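### 4.2 Steaming root vegetables

1. Pour 300 ml of water into the inner pot.
2. Place the vegetables in a single layer.
3. Fit the glass lid and select **Steam**.
4. After 5 minutes, check that steam is escaping at the rim.

**Note:** Error 509 means low water. Unplug the Trikitz, let it cool, and refill.

**Caution:** Lift the lid by the knob only. 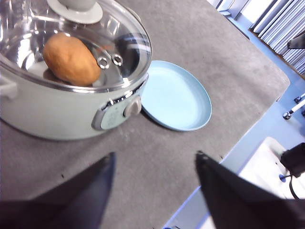

*Fig. 4: Sweet potato in the pot, lid fitted.*

For descaling, see section 5.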